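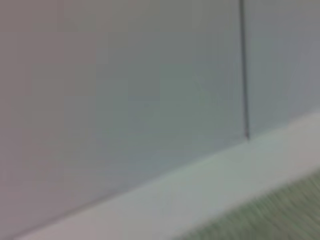 Port Drotora, December

The cruise calendar for next season is up on the harbor office door, and the headline number is 40 calls, give or take whatever the wind decides. Last season we had more, but the ships were smaller and their passengers bought lunch. The new arrivals tend to eat on board, walk as far as the fountain, and walk back.

The big one is the Giltedine, which has us down for three visits, all of them arriving at breakfast and gone by supper. She is too long for the inner quay, so she'll anchor outside the breakwater and send people in by tender. If you keep a dinghy on the east steps, move it the night before. The harbor office says it will put up a sign. The harbor office said that last year too, and the sign is still leaning against the wall behind the fuel pump, facing the wall.

Closer to most readers' hearts, the Dendus ferry goes to its winter timetable this month. That leaves 2 sailings a day, one too early and one too late. The early boat still connects with the bus on the other side, provided the bus driver is in a waiting mood. Tickets are sold at the kiosk until the shutter comes down, and after that on board, cash only, exact change appreciated in a tone you will recognize.

Bicycles go free until spring. Dogs go free all year but must stay off the upper benches, a rule the dogs have never accepted.

The schooner Mendonça is wintering with us again, on the same berth by the old ice house. She came in under engine, which disappointed the people who had gone out to the point with thermoses to see her under sail. Her crew will open her to visitors on two afternoons before the holidays, weather allowing. Soft shoes, please — the deck was refinished in the fall and they are touchy about it. You can see the galley, the chart table and a bunk so short that it settles any romantic ideas about going to sea.

The count from her summer visit is finally in, by the way: 677 people went aboard. The café across the street believes every one of them then asked to use its restroom, and has a new lock to show for it.

Dredging by the slipway has been put off until after New Year. The barge is here, the crane is here, and the permit is in an office on the mainland under something heavy. Anyone with a deep keel should keep to the north side of the channel at low water and not trust the green buoy, which has wandered.

Shares 3
Search this site Enter keyword Go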